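Ward 8 runoff: does Sarpong have a mandate?

mondal_road
Mon 4 June
Final count is up on the county site. Gifty Sarpong 3,950, Yaw Wumbei 3,248. Provisional ballots are in. No recount unless Wumbei pays for it, and his office says he won't.

nikura_jen
So a margin of 702. The paper had 704 this morning. Did two votes move or did they get it wrong?

mondal_road
Typo in the paper. The county sheet hasn't changed.

vedov54
She won, fine. But turnout was lousy and she's already talking like the whole ward voted to kill the Indby Street rezoning. Half the people I know voted on the bus cuts.

tkell
She said she'd vote no on Indby Street at every forum since December. You can't say people didn't know.

vedov54
I went to two of those. At the first one she said she wanted a traffic study before deciding.

Either way the council is split and she can't stop it alone. 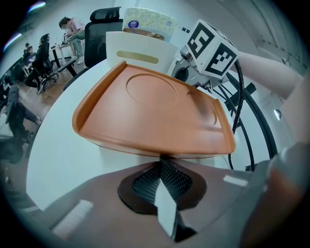
Orange tray, white table

nikura_jen
Wumbei would have voted yes and everyone knew it. I voted for him for that reason. We need the apartments. But I agree with tkell, she was clear by the end.

tkell
Does anyone know if she's seated before the zoning vote? If it's the old council, none of this matters.

mondal_road
Clerk told me the swearing-in comes first. I'd wait for the printed agenda.

vedov54
Then I'll be there. Is public comment still two minutes?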